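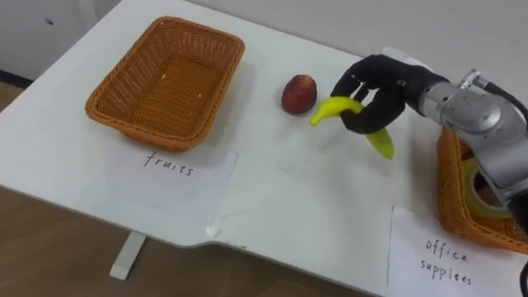

Sorting table, banana in hand. Fruits to the left, office supplies to the right.

February, open day notes. Writing this with sore feet and cold coffee, so forgive the order of things. If you were on the door or down in the machine shop and missed the sorting table, this is mostly for you.

Doors opened at 9:30 and we had people waiting. The sign-in sheet went to 69 names, plus whoever walked past it (plenty did, the pen kept going missing). Biggest group by far was the school party, 28 kids and three very patient adults, and they came straight to our end of the room. The Ultia people had the nice spot by the window with their conveyor and all the blinking lights, and I was sure they'd get the crowd. They did get it for a while! Then word got around that we had a hand.

The setup was the plain one we agreed on last month. White table with the notch, a basket at each end, a handwritten label taped down in front of each. Fruit goes left, office supplies go right. I'd wanted printed labels and got talked out of it, and I'll admit now that the handwriting went over well. People came up, read it, and knew what the job was before I'd opened my mouth. Saved my voice for at least the first hour.

Things I'd change on the table itself: the right basket sits too far around behind the arm. From where the visitors stand, the arm covers half of it, and they kept leaning over the tape line to see. I moved the line back by a foot at lunch and nobody respected that one either. Next time put the baskets closer in and angle them toward the public side.

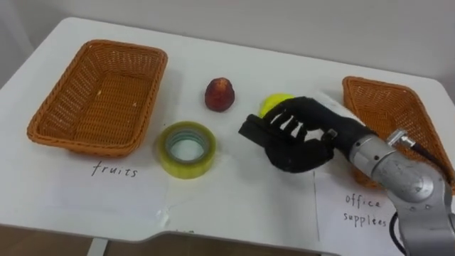 Notebook 4, p. 53

Spelling: yes, I know. It says "supplees". One of the kids caught it right away and was so pleased that I didn't have the heart to fix it for the rest of the morning. We had more than one office label going during the day, so please throw the supplees one out - or keep it, I kind of like it.

The tennis ball was my idea, and I still think it was a good one. It isn't fruit and it isn't office supplies, so I'd put it down next to the real jobs and ask people what they thought should happen to it. Answers I wrote down: fruits, because it's round. Office supplies, because there's one in somebody's dad's office. Leave it. Throw it. A man from Vorkby (they make packing lines, I have his card somewhere) wanted to know what we do in production when an item has no home, and we had a really good ten minutes about reject bins. He told me their people spend more time arguing over the reject bin than over anything else on the line. I believe him.

Packing tape got asked about too. Clear tape is a pain for vision in general, and I was honest about that. Somebody suggested a colored core. Worth a try, cheap enough, I'll order a few rolls.

Numbers, for anybody who has to write the real report: the Meko tablet we borrowed for feedback has over 600 taps on the smiley faces, but please don't quote that anywhere. I watched one small boy do a large share of them by himself. The written comments are more use. I've pasted them in the shared folder and marked the ones about noise, there were several. We should have thought about the fan.

Afternoon was calmer, more grown-ups, more questions about money. The Haslinger visitors stayed the longest and asked the best stuff: how long to teach a new item, what happens when the light changes, can you put a different hand on it. I gave them the short version and promised the long version by email, so somebody remind me. They also asked why fingers at all when a suction cup would do for an apple. Fair question! I said we want the same hand for the odd shapes, and that a banana and a roll of tape don't have much in common. They seemed okay with that, though one of them was still muttering about suction when they left.
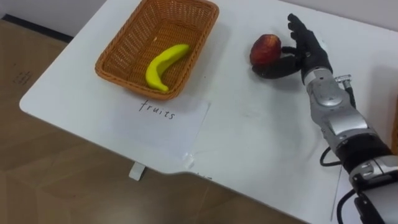
Banana in the basket, hand coming in at the apple.

What people like best, from where I stood, is the bit just before contact. The room goes quiet. You can give them a whole talk on grasp planning and they'll nod politely, but point them at the thumb and tell them to watch where it goes, and they're hooked. I started doing that for every group after the first break. I'd say "keep your eyes on the thumb" and then shut up, which is harder for me than it sounds.

I also got asked whether the fruit was real so many times that I should've put up a card. A girl in a yellow raincoat wanted to know if the hand could feel that the banana was a fake one.
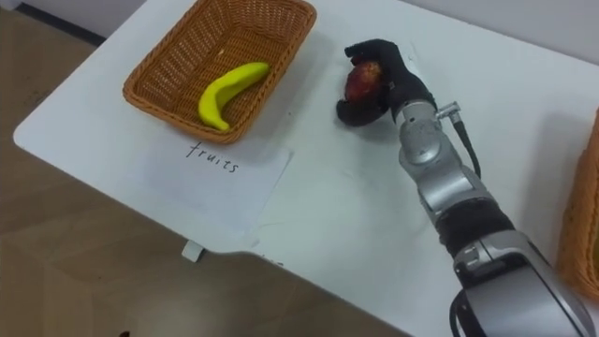
I told her that was a better question than most of the ones I get at work, and then I had to go look up what I was going to say about it. We need a one-page handout on touch versus vision, with drawings, in words a ten-year-old can use. I'll do a first draft if somebody else does the drawings. Mine look like gloves full of sausages.

Leftover jobs:
Wipe down the table, it's covered in smudges and the overhead lights show every one of them.
Give the tablet back to Meko with the charger this time.
Send Haslinger the long answers.
Ask Ultia for the name of the place that printed their banner.
Clear the tape line off the floor before it sets like concrete.

Packed up at 5:15. More tomorrow when I've slept.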